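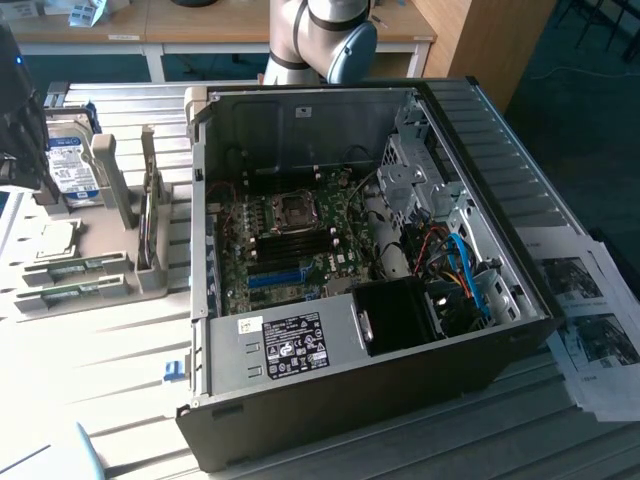

Open desktop tower on the workbench, side panel off, memory slots empty.

Drurnel Neighborhood Repair Club
Minutes of the March meeting

Started at 7:05 p.m. in the upstairs room at Drurnel. Last month's minutes were read and approved with one fix: the bike stand came from Gukitz, not Texier.

Money
We have 1434 dollars in the account after paying for the room. The winter sale alone brought in 1083, our best ever! Big thanks to everyone who baked, carried tables or stood out in the cold. It was agreed to put 3 months of rent aside before spending any of it.

Spring repair day
Set for a Saturday, 10 a.m. to 4 p.m., date to be picked once the hall confirms. Lamps and toasters by the door, sewing by the windows, bikes outside if it stays dry. Sina Café has offered soup and bread for all helpers — this got a round of applause. Still needed: extension cords, a second kettle, and people who can darn. Last year's line for sewing went down the stairs, so we will run 2 sewing tables and hand out slips at the door.

Tool library
The new shelves are up and they look wonderful. Loans go up to two weeks, and the tile cutter must come back clean. The hedge trimmer is still missing its cover. Texier Hardware will sharpen our chisels and garden shears free of charge if we drop them off by Friday.

Seed swap
Happening alongside repair day. Plenty of beans and squash promised already, hardly any flowers. Please save your small envelopes and write the variety on them, even if you are guessing.

Other business
Someone asked for a class on patching jeans, and about a dozen hands went up. We will try one in the evening and see how it goes. The front door key sticks, so lift the handle as you turn it.

Closed at 8:40 p.m. Next meeting same room, same time. Bring a mug.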